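Pinza Birex con kit Avaveck: ¿alguien la ha probado con ropa?

tornillo_flojo
Abro hilo porque en la tienda de Avaveck anuncian el kit de pinza Birex como "listo para textil" y piden 700 euros por él. Brazo aparte, claro. En la ficha no veo ni una prueba con prendas arrugadas, solo una toalla bien doblada. ¿Alguien lo tiene montado?

marga_cnc
Lo tengo desde enero. Con camisetas y trapos me va bien. La cámara de muñeca ayuda mucho, ves las puntas todo el rato y corriges antes de bajar. A mí me compensa.

tornillo_flojo
"Me va bien" es lo mismo que dice el folleto -- ¿tienes algo que no sea sobre una mesa lisa?

marga_cnc
Toma, desde la muñeca, con los dedos abiertos encima del cojín gris y la prenda roja a la derecha, fuera del hueco entre las puntas. Más arrugada no la vas a encontrar.
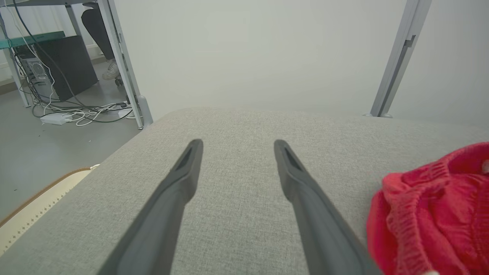

Re: Pinza Birex con kit Avaveck

pelacables
Lo que me echa para atrás son las puntas. Planas, con ese rebaje por arriba, para tela gruesa no digo que no. La cintura elástica fruncida es lo fácil, hay pliegue de donde tirar. Me gustaría verlo con algo fino y pegado al tapizado.

marga_cnc
Con tela fina falla más, no lo niego. De 9 intentos con un pañuelo me salieron 2. Pero por ese precio no esperaba otra cosa.

pelacables
Pues entonces que no pongan "textil" en la caja. Dos de nueve no es un producto, es una demo.

rodamiento8
No estoy de acuerdo. La Hoekstra que tenemos en el taller cuesta bastante más y con pañuelos hace lo mismo o peor. El problema es agarrar tela con dos dedos rígidos, sea cual sea la marca.

tornillo_flojo
¿Y el soporte? Escribí a Avaveck hace casi 8 semanas y me contestaron con el mismo PDF de la web.

rodamiento8
Eso sí que es malo. Mira si Rarkcombe vende las puntas de goma sueltas, antes las tenía. Yo no pagaría el kit completo sin probarlo.

marga_cnc
El sábado pruebo con un calcetín y subo los resultados, salga lo que salga.

pelacables
Con los fallos incluidos, por favor.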